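The Second Life of the Church Hall Puppet Show

On a wet evening in Prurnham, the chairs go out in curved rows and the lights over the radiators are switched off. The show starts at half past six. There is a stage the size of a card table, a cloth, a lamp and a fox made from an old glove, and the seats are full of people who have paid the price of a sandwich to watch.

Small-scale puppet theater never went away completely. It held on at birthday parties and in libraries, and every summer a few performers worked the boardwalks. What has changed in the past few years is the number of adults making it for a local audience and taking it from town to town. Masow now has a winter season. Navarrete, which lost its movie house more than 14 years ago, has a monthly show in the back of a former shoe store.

The reasons are mostly practical. A play with live actors needs a rehearsal room, costumes, a set and a van. A tabletop show needs one or two people and a pair of suitcases. The company that performs in Prurnham goes by the name Samurex, and it carries everything it owns in the back of a hatchback. Setup takes 11 minutes if the lamp behaves.

Most of these companies work on a table. The puppeteer stands behind it, in plain view or half hidden, and moves figures across the top. It's a different art from the booth show with its striped canvas and its shouting. The figures are slower. A good deal of the evening may be spent watching a puppet decide whether to open a door.

Black cloth does a lot of the work. Hung behind the table it swallows the puppeteer's sleeves and gives the eye nothing else to look at. Velvet is the traditional choice because it takes in light so well, but it's heavy, it collects lint, and a decent length of it costs more than many companies earn in a month. Cotton is cheaper and packs smaller. It creases, and people who have been doing this for a while tend to stop ironing it.
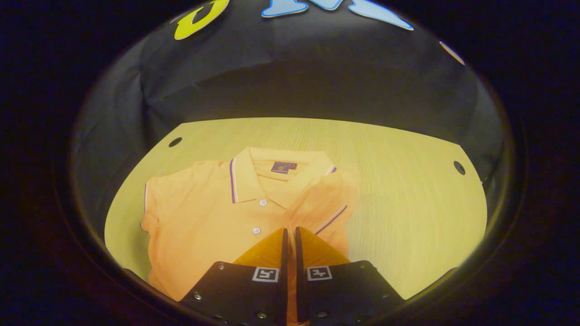

Scenery comes last and is usually kept small. A moon, a row of roofs, a wave. Paper and card are still the standard, cut with a craft knife and stored flat between sheets of newspaper. Foam lasts longer in a suitcase but is harder to cut cleanly, and under a warm lamp some glues let go halfway through the second act. Every performer has a story about a tree that fell on somebody.

Light is where newcomers tend to overspend. Theater lamps are made for rooms many times larger and will flatten a small puppet until it looks like laundry. A desk lamp with a bendable neck is enough for most shows. Put it low and to one side and a face carved with three cuts of a knife will seem to change its expression as it turns. Put it straight overhead and the face goes blank.

Then there is the question of what to perform. Folk tales are the safe choice, and they still make up most of the program in Masow, where the audience runs from preschoolers to retired dairy farmers. They're free to use, everybody knows roughly where they are going, and they can be cut to fit the time available. Newer companies have been trying other things. One recent show in Navarrete followed a woman clearing out her mother's kitchen, with no words at all and a teapot in the leading role. Another was about a dispute over a fence. The fence show sold out and came back in May.

Forty minutes is considered long. Anything past that and the puppeteer's arms begin to shake, which the puppet then does too. Children under five will usually give you twenty-five minutes, and the experienced companies plan a noisy part somewhere near the middle to win them back.

Money is thin. A full hall in Prurnham covers the rent, the gas and dinner, with a little left for the lamp fund. School bookings pay better but fall in the mornings, when most of the people who do this are at their regular jobs. Few companies have tried to go full time, and those that have generally teach workshops on the side. The workshops fill faster than the shows do.

What people learn in them first is to look at the puppet. Beginners look at the audience, or at their own hands, and the spell breaks at once. If the person behind the table is watching the fox, everyone else watches the fox. The second lesson is breathing. A figure held completely still appears dead, so the hand inside has to rise and fall a little the entire time, even when the action is at the far end of the table. It takes an evening to understand and a couple of years to do without thinking.

The third thing is silence. People who come from acting or teaching want to fill the gaps with talk. In a hall with a lamp and a tabletop, a pause goes a long way, and the sound of a wooden foot being set down will carry to the back row.

The Prurnham season runs through the end of winter. Doors open 30 minutes before each show, and the seats on the left have the better view, though they're also next to the radiator. Masow asks people to bring a cushion. In Navarrete the shoe store still has its slanted fitting stools, and regulars come early to get one.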